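11/7/21

Drawers all day today and I loved it! I know how that sounds. Gusard wants the next batch to be small household storage, so I cleared the table, laid the white covering back down and set out the tinted organizer, the one with the see-through walls. My job was to open the upper drawer, let go, back off, close it, and do it over again from somewhere a little different. By the time I stopped for the night I had 182 good runs saved. My best day yet.

What I like about this work is how much you learn about your own hands. I have opened drawers all my life and never once thought about how I do it. With the gripper on I have to line up both fingers, come in level, close on that tiny molded handle and pull straight. If I pull even a bit sideways the drawer sticks, and I have to wiggle it free. I used to throw those runs out. Now I keep the ones where I recover well, and I'm convinced they are worth more than the perfect ones (the learner has to find out somewhere what to do when a drawer sticks).
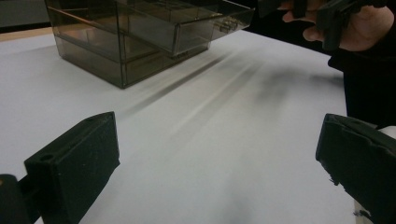

The other thing I changed was my pace. In September I was rushing, and when we played the runs back the model trained on them was jerky and always seemed to grab too soon. So today I slowed down near the handle and made myself wait before closing the fingers. It felt silly for the first few and then it got almost restful. I had the radio on low and just went.

Two things to fix. The labels first: I called the same drawer "top" in the morning and "upper" after lunch, and Winach, our sorting script, treats those as different tasks. It took me ages to clean up. Second, I need to move the organizer more between runs. I get comfortable and leave it in one spot, and then the learner only knows that spot.

The Zurkport upload is going now, up to 3 hours if the line behaves. I keep walking over to look at the progress bar like it's a cake in the oven. Tomorrow I want to try half-open starts, and closing with a push from one finger only. My wrist is sore and I still can't wait to get back to it.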